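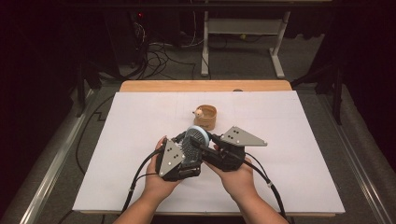 Brush in the jaws, cup still on the board.

Packed by hand, "taught" by hand: is anyone else doing this at work?
Shop Floor Talk > Automation > General

dockside_lou
Posted 11 August 2026
I work at Castden, gift sets and toiletries, packing side. Management signed up with Nuvik to automate part of the line, and before any robot shows up they need recordings of people doing the job. So people from packing now get pulled off the line to stand at a table and do it with grippers in their hands. You pick up a hairbrush. You put it down. You do it again. The target is 1,000 good takes for each task, and a take with a fumble in it doesn't count.

The flyer in the break room says we are "moving from labor to teaching." My paycheck says I'm still a packer, grade 2. Has anybody here been through this and come out the other side with a better job? I'd like names of jobs, not a slogan.

torquewrench77
Went through something close at Ibarra. Ours was bin sorting. They told us the recording people would become "cell operators" when the machines came in. A few did. The rest of us went back to the line, and the line was shorter. I don't think anyone lied to us, but they never wrote the promise down either. Get it written down.

Frans Verschueren
I run a packing floor, so take this as coming from the other side of the desk. The work does change, and some of it for the better. The people I had doing recordings weren't lifting cartons all day, and two with bad shoulders asked to stay on it. Calling it a scam before the robot has even arrived seems early to me.

dockside_lou
I didn't say scam. I asked what the job is called afterward. And about shoulders, have you held one of these things? There's a body, two jaws, metal plates and a thick cable coming off it. You carry it from underneath with your elbows out over the table. A hairbrush weighs next to nothing. I can't say the same for what I'm using to pick it up.

Frans Verschueren
Fair about the weight. I never held one for a full shift. We rotated people every hour and I'd ask your supervisor for the same.

mags_on_nights
We don't get a rotation. We get "whoever's fastest stays on." Guess how that goes over with whoever's fastest.

Here's what bugs me most. On the line I pack a brush without looking at it while I'm checking the label on the next box. At the table I do it slow and square, both hands where they want them, because the lead likes clean takes. So the robot is going to learn a way of packing a brush that no packer uses. And then when it's slow they'll say the demonstrations were bad.
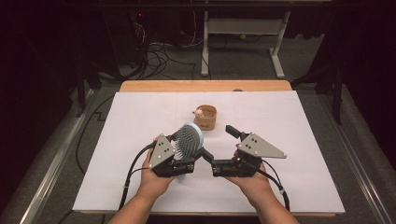 Re: Packed by hand, "taught" by hand

dockside_lou
Put up a second one so people can see what mags means. One gripper in each hand, brush in the left one with the bristles off to the side, and the cup out past it with the little character hanging on the rim. Now tell me where the label check is. Or the tissue paper, or the lid that never fits. The table has a brush and a cup on it and my line has a whole lot more going on than that.

sillyputty_9
Devil's advocate. You have to start somewhere. Nobody trains a new hire on the lid that never fits in the first hour. Brush, cup, flat white board, get that right and then make it harder. I'd be more worried if they skipped this part.

mags_on_nights
A new hire gets the lid by lunch, silly.

sillyputty_9
lol ok. Still think it's a reasonable first step. What I would ask is who decides when it's good enough to go on the line, and whether any packer is in the room for that.

Conall Ní Bhriain
Steward at another plant here. We had Skorerus in last February with the same kind of setup, and these are the things I wish we'd asked for in week one:

1. A job title and a rate for the recording work while it's being done.
2. Hours on the grippers logged per person, with breaks.
3. A say in which tasks get recorded. The people who pack it know which ones wreck your wrists.
4. What happens to the headcount, in writing, with a date on it.

We got the second and half of the third. Our rate never moved. Management told us we had produced 2,711 takes and bought us pizza.

torquewrench77
Pizza. Same here. Must be in the contract.

Frans Verschueren
I agree with Conall's list, apart from the last one. No manager I know can sign a headcount promise when the machine hasn't been tested on the floor yet. You'll get a refusal and lose goodwill on the other points.

Conall Ní Bhriain
Then they can sign for a period. Six months, a year. They managed to put a takes target on paper without testing it.

dockside_lou
Asked my lead about a rate today using Conall's wording. He said he'd "take it up." He also said the target for the cup task might go to 2,000. I'm back at the table first thing tomorrow and I'll post if I hear anything on the rate.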